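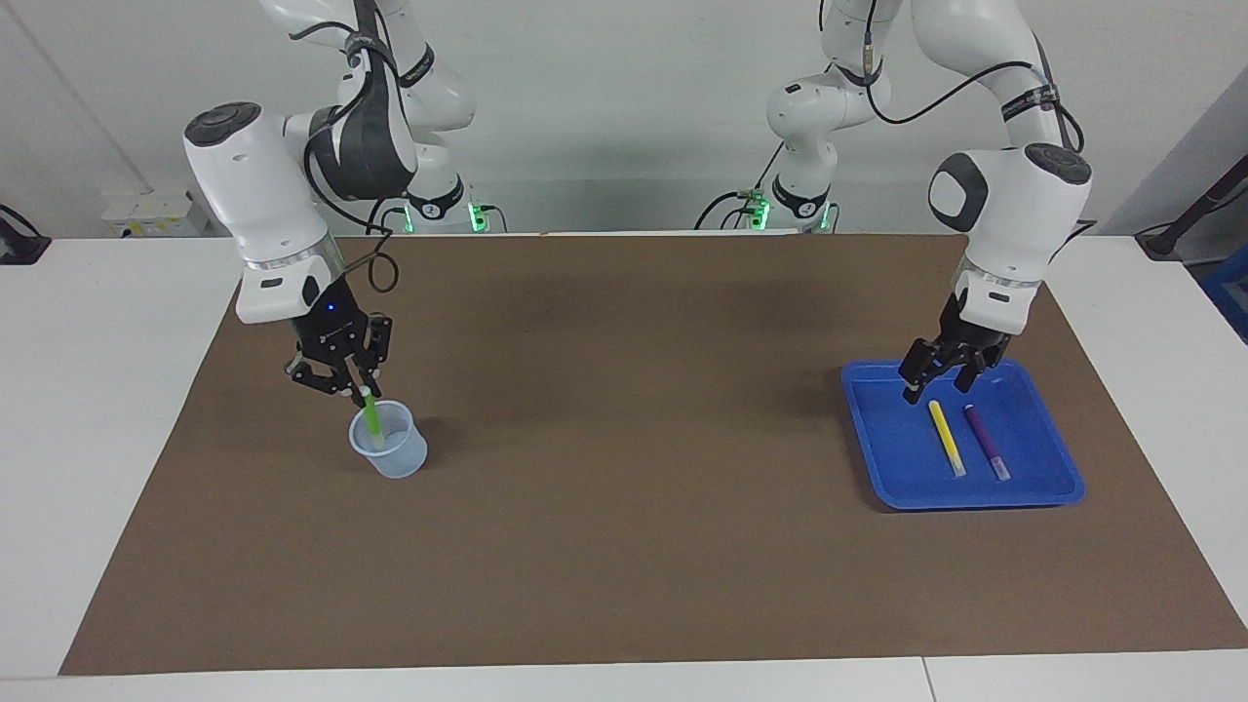 Station 2, marker sorting task: left arm at the tray, right arm at the cup.

Findale College Robotics Club
Workspace Inspection Checklist — Two-Arm Station
Project: Murnden (sorting and placing)
Inspection date: 2018-08-05
Inspected by: Bohumila Ďurica
Accompanied by: Anatole Baudry, student lead
Copy to: Letay Shiferaw, club supervisor

Scope
This checklist covers the two-arm station used by the student team for the Drirness Schools Challenge. It is to be completed before each block of student sessions and after any change to the arms, the grippers or the table. Items are marked Satisfactory, Action required or Not inspected.

Section A. Table and mat

A1. Table stable, levelling feet locked.
Satisfactory.

A2. Join between table sections flush on the upper surface.
Satisfactory. Checked by hand along the full length. The team is reminded that the join must be checked again whenever the sections are moved.

A3. Mat flat, clean and free of curled corners.
Satisfactory. The brown mat is to be kept for this task. Its plain matt surface suits the students' colour detection work, and it should not be exchanged without a word to the student lead.

A4. Work surface clear of items not needed for the task.
Satisfactory. Only the cup, the tray and the markers were on the mat.

Section B. Arms and mountings

B1. Base bolts tight on both arms.
Satisfactory. Torque marks intact.

B2. Base indicator lights showing green before motion is permitted.
Satisfactory on both arms.

B3. Cables secured, with sufficient slack at the wrist through the full range of movement.
Action required. The cable on the right arm forms a loop close to the gripper. It did not catch during the inspection, but the lower clip should be moved up the forearm and the range test repeated. Assigned to Anatole Baudry.

B4. Joint covers and wrist caps fitted.
Satisfactory.

B5. Arms cannot touch one another within the programmed limits.
Satisfactory. The overlap zone in the middle of the table is held in software. Students wishing to pass a marker from one arm to the other must have the revised limits approved by the supervisor first. No such request has been received since April.

Section C. Grippers

C1. Fingers undamaged, fixings tight.
Satisfactory, both grippers.

C2. Grip force set to the club limit of 20 newtons or below.
Satisfactory. Setting read from the controller and entered in the log.

C3. Gripper holds its object when the stop button is pressed.
Satisfactory. Tested with the green marker over the cup. The marker was held.

C4. Fingertips clear the rim of the cup and the sides of the tray.
Action required. Clearance at the cup is small when the marker is lowered upright. The approach height should be raised slightly in the placing routine. The tray gave no difficulty, although its position ought to be marked on the mat with low-tack tape. The team at present sets it by eye, and the angle varies from one session to the next.

Section D. Emergency stop and access

D1. Stop button within reach of the operator's seat.
Satisfactory.

D2. Stop button halts both arms together.
Satisfactory. Tested twice from each seat.

D3. Floor line in place, 45 centimetres from the table edge.
Action required. The tape is worn on the side nearest the door and should be replaced before visitors are admitted.

D4. Second person present whenever the arms are powered.
Not inspected. The session register was held by Murray Cloutier and will be checked separately.

Section E. Records

E1. Motion log kept for every session.
Satisfactory. The log is to be closed and a new one opened at 2000 cycles, when the finger pads are also due for replacement.

E2. Student training cards signed.
Action required. The card for Birutė Mockus lacks a signature for the restart procedure. She may continue with programming at the desk but should not operate the station until it is signed.

General comments
The station was found in good order and the students answered questions on the stop and restart procedures clearly. The actions under B3 and D3 are to be completed before the arms are next powered. Those under C4 may be carried out during an ordinary session — with the arms at reduced speed — and noted in the log.

Spare finger pads are kept in the Poirier cabinet. The key is to be signed for.

Outcome: conditional pass.
Signed: B. Ďurica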